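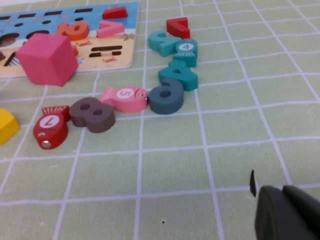
What is a number and counting board?
A number and counting board is a shallow wooden puzzle with slots cut to receive loose pieces, usually number shapes, geometric shapes and small counters, and it is used to teach young children to recognize written numbers and match them to quantities.

Number and counting boards belong to the wider family of inset puzzles, in which each piece has its own recess. They are found in homes, preschools, toy libraries and therapy rooms, and are generally offered to children who have outgrown simple knob puzzles but do not yet write numbers.

Components

The board itself is printed or painted with a background that gives the set its theme. Sea and beach designs are common, with a blue upper part, a sand-colored lower part and minor decorations such as starfish. Farm, railroad and orchard designs follow the same principle.

The number pieces are cut in outline so that a child can trace the shape with a finger. Since each is a separate object, a 6 may be turned over and read as a 9, and many teachers use this deliberately when introducing the two. Some boards also carry slots for arithmetic signs, among them the pair of parallel bars that forms an equals sign.

Counters take many forms. In marine sets they are often fish, and a fish may bear a printed number on its side, as with a red one marked 7. A metal eyelet at the nose allows a counter to be picked up with a magnetized or hooked rod in sets that include one. Blocks and cubes may be kept with the board for sorting and stacking, although they do not always have a place in it.

Use

Instruction normally begins with free handling. The child empties the board, arranges the pieces on a mat or rug, and returns them by trial and error. Matching follows: an adult names a number and the child finds the piece, then sets out the corresponding quantity of counters. Simple sums are introduced last - often not until the second year of use.

A handbook compiled by Noémi Bakos for the Trivholm toy library recommends limiting the first sessions to the numbers 1 through 5 and leaving the remaining slots empty. The same handbook advises against correcting a piece placed upside down, as the recess will refuse it.

Regional traditions

The workshops of Puvomitz produced inset boards in beech and lime from the postwar period onward. The best known, Stojanović, issued its first counting board in an edition of 600, each sold with a cotton bag for the counters. Later boards from the same workshop replaced hand painting with printed surfaces, and annual output reached 2000. The Trivholm toy library holds 13 of the earlier boards, several with replacement pieces cut by local carpenters.

Valbona Kos, in her survey of the workshops, distinguishes between closed boards, in which every piece has a slot, and open boards, which are supplied with surplus counters. The Stivuvum pattern is of the second type and includes 30 counters.

Care and storage

Wooden pieces are wiped with a barely damp cloth and dried flat. Soaking raises the grain and may swell a piece so that it no longer enters its recess. Missing counters are the usual reason a set is withdrawn from lending - number pieces, being larger, are lost less often. Libraries commonly mark the underside of each piece with the set number.

See also
Inset puzzle
Counting rod
Shape sorter
Toy library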